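Thu 8 April

The equipment budget for the Martens grounds is due for its first reading shortly, and this post sets out how the path inspection line has been put together. It is written for colleagues at the other sites who will be asked to approve the same kind of purchase, and for those residents who wrote in October asking why a walking robot appeared in the draft at all.

The proposal is for one legged robot, leased from Cliltell over a term of 3 years, with a second unit held as an option. Its work is the regular inspection of the paved paths between the Umberg gate and the sports ground. At present this is done on foot, with a clipboard, and the records from one season to the next are difficult to compare. The last resurfacing contract was let on the strength of notes that two surveyors could not reconcile.
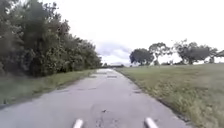 Lease terms take up the largest part of the budget paper, and they deserve the attention. Cliltell quotes a monthly charge which covers the machine, the charging dock and software updates. It does not cover damage from use on surfaces outside the agreed specification, and the wording of that specification has been the subject of a long correspondence. The first draft referred to "sound, level paving". A good deal of our paving would fail that test: fine cracks run through roughened, patched asphalt, and in places the edge beside the grass has crumbled. We have asked for the phrase to be replaced by "paving in ordinary outdoor condition", with a schedule of the paths attached by name. The supplier has agreed in principle. The amended text should be in hand before any order is signed — we would not recommend proceeding on a verbal assurance.

Batteries are the next item. The lease includes one battery, and a second has been budgeted separately. The full circuit can be walked on a single charge in mild weather, according to the supplier, but no allowance is made in that statement for cold mornings or for stopping to record a defect properly. A spare has therefore been treated as a necessity. Replacement towards the end of the term is shown on its own line so that it is not mistaken for a repair.

Storage and charging will be at the Koston depot. The existing supply is adequate, but the dock needs a dry bay with a door that locks, and the bay now used for salt will have to be cleared. A sum has been included for shelving and a socket. It is small, and it has been left out of two earlier versions of the paper, which is how small sums become overspends.
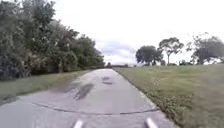 The staff costs are less certain. Each inspection will be accompanied by a member of the grounds team for the whole of the first year, so no saving in hours should be entered for that period. Training is quoted per session, and the sessions must be attended again by anyone joining the team later. We have budgeted for 2 sessions in the opening year and one in each year afterwards. Time spent reviewing the recordings has been charged to the surveying budget, where the benefit will fall.

Colleagues have also asked how the inspection will be judged. The measure proposed is a simple one. The route has been divided into 102 sections, each with its own reference, and the robot's record of each section will be set beside the surveyor's own at the end of the first season. If the two disagree widely, the option on the second unit will lapse and the money will return to the general paving fund. 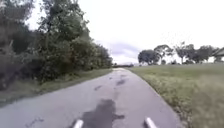
Would it be cheaper to buy the machine outright?

Over a long enough period it would, but the purchase price would fall entirely within one financial year and the maintenance would be ours from the first day. The lease allows us to hand the unit back at the first anniversary on payment of a fixed charge of £1000. For equipment which the grounds team has not used before, we consider that charge a reasonable one to carry.

Insurance remains open. The broker has asked for the amended specification and a plan of the public crossing points, and the figure in the draft should be read as provisional until both have been supplied. Comments on the paper may be sent to the estates office in the usual way — please quote the line number.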